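Pearce Dictionary of Comic Quotations Returns, Bigger and Sillier

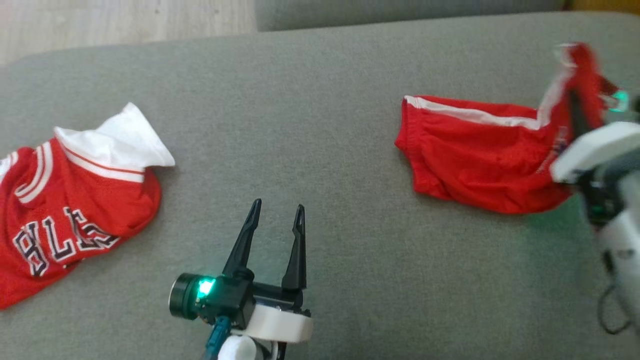
Fans of the well-timed one-liner have a treat coming in August, when Mostura brings out a brand-new edition of the Pearce Dictionary of Comic Quotations. It has been out of print for 15 years, and secondhand copies have been getting harder and harder to find (mine lost its back cover long ago and I still wouldn't part with it).

Search our site
Enter keyword or author
Go

The new book holds 2,785 quotations, and editor Cadi Gethin has added 25 subject headings that the old one never had. Among them are Passwords, Group Projects, Airports and, my favorite, Soup. The older sections have been given a good going-over too. Gethin and her team went back to letters, playbills and newspaper columns to check who said what, and a fair number of famous lines have been moved to Anonymous as a result.

"People get very attached to the wrong name," Gethin said. "I had one reader write to me four times over a joke about marmalade. He was right in the end, and he's in the thank-yous."

There's a lovely introduction by Cledwyn Samuel, who worked on the last edition and has plenty to say about the arguments that went on over it. He spends two full pages on whether a funny remark made by accident should count. He thinks it should, and there's now a whole section of them, taken mostly from parish newsletters and after-dinner speeches. I laughed out loud at the one about the goat!

The index has been redone as well, with each quotation listed under its key words and its speaker, so half-remembered lines should be much easier to track down. Readers who like to browse can follow the cross-references, and I lost most of an evening going from Weather to Uncles to Opera and back again.

Mostura is printing the book in hardcover first, with an e-book to follow from Cluvum. The Wurnthorpe Bookshop will have 200 signed copies on launch night, when Gethin and Samuel will be reading their favorites aloud. Doors open at 6:30 p.m. and seats are first come, first served.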